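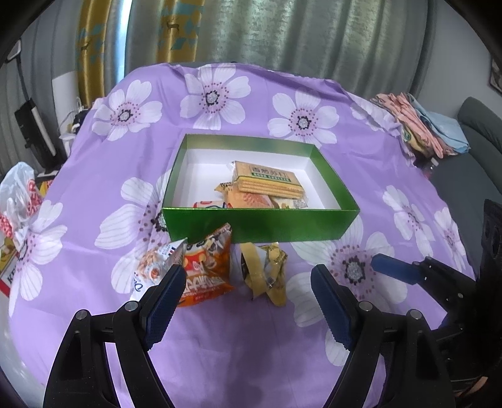
主题：回复：[水域安全] 水库北岸救生绳箱的检查与更换

发件人：Felicidad Samonte
时间：上午 9:40
收件人：水域安全邮件列表

各位好：

先回答上一封里的几个问题，原文附在后面，没收到的人可以先看引文。

一、绳子长度。北岸现有的抛绳包都是 Nanus 的旧款，绳长够用，问题出在包口的抽绳。上个月我和 Pollard 把北岸走了一遍，有 2 个包的抽绳已经发硬，单手拉不开。这两个包当场取下，换上了库房里的备用包。其余的包能用，但收绳收得很乱，有的是一圈一圈盘进去的，抛出去容易打结。请大家记住，绳子要一把一把往包里塞，不要盘。

二、箱子的锁。Krūmiņa 建议改成拨码锁，报警时由接线员告知密码。我不赞成。信号最差的那一段恰好是钓鱼的人最多的一段，电话打不通，箱子就打不开。去年有人偷过绳子，这一点我知道，但丢一根绳子的损失我们承担得起。我的意见是保留现在的插销，外面加一条一次性封签，巡查的人看到封签断了就开箱检查。

三、编号牌。牌子上的编号和应急中心手里的地图对不上，这件事拖得最久。南岸的编号到 70 为止，北岸从 120 开始，中间那一段空号是当初给码头留的，后来码头没有建。有人提出全部重编，我觉得没有必要，把北岸的图重新核对一遍就行。六月以前做完，赶得上游泳的人多起来的时候。

四、费用。封签、新抽绳和四块补做的牌子，合计 462 元，Rukusov 那边报的价，含运费。从去年的结余里出，不需要另外募款。有不同意见的请直接回到列表里，不要单独发给我，免得别人看不到。 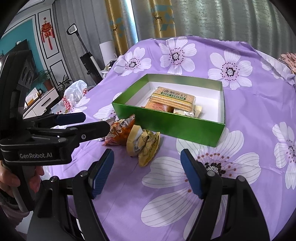

图：敞口纸盒与零食

另外说一下练习的事。上次抛绳练习，多数人第一次抛都偏短，原因是手臂往上扬得太高。低手抛的时候，松手的位置大致在腰和胸之间，眼睛看落水者后面一点的水面，让绳子从他肩上过去。第一次没抛到，不要花时间把绳子重新装包，直接把绳子收回来，包里灌一点水再抛。岸上的人先站稳，最好坐下或者有人从后面拉住，不要把绳子缠在手上。

下次练习还是在老地方，下午 3 点开始，带一双能湿的鞋。风大就改期，当天中午以前在列表里通知。

Felicidad Samonte

> 发件人：Krūmiņa
> 主题：[水域安全] 水库北岸救生绳箱的检查与更换
>
> 各位好：
>
> 上周路过北岸，看到取水口旁边的绳箱盖子没有合上，里面进了沙子。
> 我把沙子倒掉，重新扣好了，但没有把绳子全部拉出来看。有几件事想
> 请大家讨论：
>
> 1. 现在的抛绳包用了好几年，绳长和强度还够不够？有没有统一的更换
> 年限？
>
> 2. 箱子只有一个插销，谁都能打开。能不能改成拨码锁，由应急中心掌
> 握密码？
>
> 3. 箱子上的编号和地图不一致。我对着地图找取水口那一个，找了很久，
> 最后是靠旁边的旧水尺认出来的。真出了事，报警的人念出编号，救援
> 队未必能找对地方。
>
> 4. 如果要换东西，钱从哪里出？
>
> 还有，取水口往东的那段护坡长了青苔，很滑，下去看箱子的时候请走
> 上面的小路。警示牌还在，字已经褪色，离远了看不清。
>
> Krūmiņa

补一句：褪色的警示牌归水库管理处，我已经打过电话，对方说会派人来看，没有给时间。月底以前没有动静的话，我再打一次。更换年限厂家说明书里有写，我找到以后把那一页的内容抄到列表里。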